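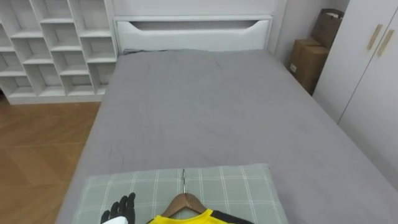 黄色いシャツと木のハンガー。チェックの枕の上に置いたところ

部屋と服のメモ 写真ページ
トップ | 日記 | 写真 | 部屋のこと | リンク
更新 2021年1月21日

寝室の服の片付け、途中経過。写真少なめ、文字多め。急いで書いてるので変換ミスあったらすみません、あとで直す(たぶん)。

前の日記で「引っ越しの服がまだ終わってない」と書いたら、どうやってハンガーに掛けてるのか見たいという話がいくつか来たので、まとめてここに。収納術とかそういう立派なものではないです。ベッドに広げて、ハンガーを入れて、ラックに持っていく。以上。なんだけど、やってみると細かいところでけっこう引っかかるので、忘れないうちに書いておく。

スカーレイ(Skerley)の前の部屋は作り付けのクローゼットがあって、扉を閉めれば終わりだった。今度のホトーデイル(Hotordale)の部屋にはそれがない。箱に入れたまま着ては戻し、着ては戻しで、もう限界。3月までには人を呼べる部屋にしたい。

まず場所の話。
床でやるか、机でやるか、ベッドでやるか。全部試して結局ベッド。机だと幅が足りなくて袖が垂れる。垂れた袖に引っぱられて身ごろまでずり落ちる、拾う、またずれる。床は腰が終わる。ベッドは高さがちょうどいいし、シャツを広げても余る。難点は柔らかいこと。ハンガーを置くとちょっと沈む。慣れの問題。

布団と毛布は先にどけておくこと。これ大事。一度横着して毛布の上でやったら、フックが編み目に引っかかって糸が一本びよーんと出た。お気に入りのやつ。悲しい。シーツだけの状態がいちばんやりやすい。シーツはグレー一色のにしてる。明るい色の服を置くと輪郭がよく見えて、襟がどっち向きかすぐ分かる。逆にグレーのTシャツは同化する。うちはグレーのTシャツが多い。だめじゃん。

枕をどけるかどうか。
どっちでもいい派。薄い服は枕の上に重ねると襟ぐりが少し浮いて、フックの位置が合わせやすい気がする。気がするだけかも。厚手のトレーナーは枕があると山になって邪魔。そのときは足元にぽい。緑のチェックの枕カバー、服の整理中は柄がにぎやかすぎて目がちかちかするんだけど、色は好きなので替える気なし。

ハンガーの話。長いです。
前はクリーニング屋の針金のやつをずっと使ってた。あれは肩に角が出る。ニットだと肩の先がぴょこんと立って、着て出かけてから駅のガラスで気づくやつ。今回いい機会なので木のハンガーに替えることにして、スカンドモント(Skandmont)で22本まとめて買った。家に帰って並べてみたら、服より先に置き場所がなくなった。ハンガーだけでかさばる。木のハンガーは厚みがあるので、ラックの横幅をけっこう食う。針金のときと同じ量は絶対に入らない。これから買う人は先にラックの幅を測って。私は測らなかった。

あと木のやつは重い。まとめて腕に掛けて運ぶと、かちゃかちゃ鳴るし、フックが袖に絡まる。2本ずつ運ぶのが結局早い。急がば回れってやつ。

良いところ。肩のカーブがなだらかなので、スポーツ用のシャツみたいな薄くてつるつるした生地でも肩の形がきれい。悪いところ。つるつるの生地はつるつるすべる。襟が広いと片方の肩だけ落ちて、朝見るとだらんと斜めになってる。すべり止めのテープを肩のところに貼るといいらしいけど、まだ買ってない。輪ゴムを巻くという手もある。見た目はあれだけど効く。ただ長く巻きっぱなしだとゴムが溶けて服にくっつくことがあるので、こまめに取りかえること。祖母の家で見た、ゴムの跡がついたブラウス。忘れられない。

入れ方は襟からじゃなくて裾から。
これは日記にも書いたけどもう一回。首のところからハンガーをぐいっと入れると、襟が伸びる。リブがよれよれになって戻らない。裾から入れて、中を通して、フックだけ襟から出す。面倒くさい。でもやったほうがいい。ボタンがあるシャツは開ければいいだけなので楽。かぶりのシャツだけの話。

ベッドの上でやる場合の順番、自分用メモ。
広げる。前を上にする。裾を少し持ちあげてハンガーをすべり込ませる。フックを襟から出す。片方の肩を合わせる。もう片方を合わせる。肩の縫い目がハンガーの線に乗ってるか見る。フックを持って持ちあげる。ずれてたら最初に戻る。
片方の肩をちゃんと押さえておくのがこつ。両方いっぺんに合わせようとすると両方ずれる。
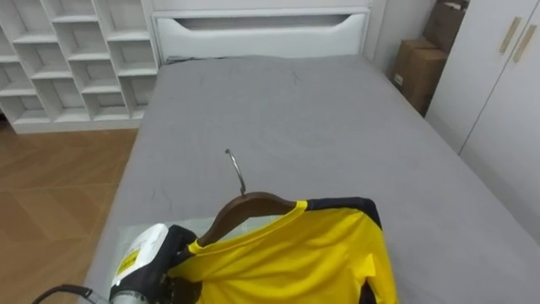 肩のところ、ハンガーの端と生地を一緒に。フックは枕側に向けて

このシャツ、黄色がかなり強い。部屋の中でいちばん派手。肩の濃い色の切り替えがあるので、ハンガーの肩を合わせるときに目安にしやすい。無地のTシャツだと縫い目を探さないといけないのに、これは色が変わるところを見ればいい。練習にはこういう服がおすすめ。練習って何だ。

黄色ついでに洗濯の注意。こういう色の化繊は、白いものと一緒に洗わないほうが無難。前に別の黄色いTシャツを白タオルと一緒に回して、タオルがほんのりレモン色になった。いまだに使ってる。お客さんには出せない。裏返してネット、脱水短め、日陰に干す。プリントがあるものは特に。アイロンは当てない。しわが気になるときはお風呂のあとの浴室に一晩つるしておけばだいたい取れる。

白い棚のこと。
まだ空っぽ。四角いマスがずらっとあるやつ、何をどこに入れるか決めきれなくてそのまま。組み立てて壁際に置いた時点で満足してしまった。マスの中にかごを入れるか、そのまま畳んで積むかで一週間悩んでる。かごを入れると見た目はすっきり。でも中身が見えないので、私の性格だと絶対に忘れる。そのまま積むと下のTシャツを抜くときに山がくずれる。立てて入れる畳み方もあるけど、マスが半分くらい埋まってないと倒れてくる。

今のところの案。
上の段、帽子とかばん。毎日使わないもの。
まん中、畳むニット。ハンガーだと伸びるから。
下の段、靴下と下着、ここだけはかご。
端っこのマス一列は本。服の棚に本を入れるなと言われそうだけど、寝る前に手が届くところにほしい。
案なので来週には変わってるかも。

段ボール。
ベッドの頭のほう、壁のところに積んであるやつ。あれをどうするか問題。開けるのがこわい。箱の中身は書いておいたほうがいい、というのは引っ越しの本に必ず載ってるし私も知ってた。知ってたのに「いろいろ」と書いた箱がいくつもある。いろいろって何。過去の自分に聞きたい。開けるのは棚の配置が決まってから、と決めた。先に開けると床が埋まるのが目に見えてる。

床は明るい木目で、ほこりが目立つ。服の整理をすると繊維くずがすごい。畳む、振る、舞う。終わったらすぐ掃除機。先に掃除機をかけて、そのあと服をやって、また掃除機をかけるはめになったので、順番は服が先。当たり前か。

手伝ってくれた人たち。
スニタ・ディロン(Sunita Dhillon)さん。畳むのがとにかく早い。Tシャツを三つ折りにして、さらに半分。角がそろってる。同じようにやってるつもりなのに私のは台形になる。コツを聞いたら「袖を先に忘れること」と言われた。わかるような、わからないような。袖を内側に入れたら、もうそこは見ないで身ごろだけまっすぐにする、という意味らしい。
グラツィエラ・パルンボ(Graziella Palumbo)さんは捨てる係。「これ最後に着たのいつ?」を延々と聞かれる。答えに詰まったら手放す袋行き。きびしい。でもおかげで17枚減った。そのうち7枚は状態がよかったので、ほしい人に譲った。残りは雑巾。切って台所の引き出しに。
お礼にカルボーネ(Carbone)でごはん。パスタの量が多くて三人とも無言になった。あそこのにんにくのやつ、次の日まで残るので予定のない日に行ってください。

手放すか迷ったときの基準、これも聞かれたので。
・外で誰かに会っても平気な服か
・洗うのが面倒で避けてないか
・似たのをもう持ってないか
・部屋着に回す、は禁止。部屋着はもう足りてる
最後のがいちばん効いた。部屋着に回すと言えば何でも残せてしまうので。

スポーツ用のシャツは基準が別。着ないけど捨てられない。思い出枠。思い出枠は掛ける場所を決めて、そこに入る分だけ、ということにした。畳んで箱に入れると二度と見ないので、掛けておくほうがいい。見えると着る。近所の買い物くらいなら黄色でもいける。目立つけど。

掛ける順番について。
色で並べる、種類で並べる、着る回数で並べる。三つとも試した。色はきれいだけど、朝の寝ぼけた頭では「あの紺の長袖」が紺の半袖の中から出てこない。着る回数は、自分の気分が変わるとすぐくずれる。今は種類。左から長いもの、右へ行くほど短いもの。下のすき間が三角に空くので、そこにかばんを置ける。しばらくこれでいく。
フックの向きは全部そろえる。そろえないと、取るときに隣のが一緒についてくる。ベッドに並べて入れる段階でフックを同じ方向に向けておくと、あとで直さなくていい。これは今回やってよかったこと。

質問への返事、まとめて。
ハンガーの幅は? 肩幅より少しせまいくらいを選んでます。広いと肩に出っ張りができる。子ども服には大人用は大きすぎるので別のを。
シーツのしわは気にならない? 気にならないです。寝たらしわになるし。作業の前に手でさーっとのばすくらい。
ヘッドボードの白は汚れない? 汚れます。たぶん。まだ新しいのでこれから。布っぽい見た目のものは、もたれて本を読むと頭のあたりから色が変わるとよく聞くので、タオルを一枚かけるつもり。
ビニールの上でやる意味は? 新しい服の袋とか、薄いシートを一枚敷いておくと生地がすべって向きを変えやすいことがある、という程度。なくてもできます。すべりすぎていらっとする日もある。
ズボンは? ズボンは次回。クリップ式と、二つ折りで掛けるのと、まだどっちにするか決めてない。クリップは跡がつく。折って掛けるのは膝のへんに線が出る。

残りの作業。
思い出枠のシャツを全部掛ける。すべり止めテープを買う。棚の案を決める。段ボール。ベッドの下の引き出しはまだ考えたくない。冬のコートは玄関に移すかも。玄関は寒いから、出るとき冷たいコートを着ることになるんだけど、まあ。

次の写真は棚に物が入ってから載せます。棚のかご、おすすめの大きさがある人は教えてくださいい。マスの内寸はこれから計ります。

前の写真ページ | 次の写真ページ
このページの先頭へ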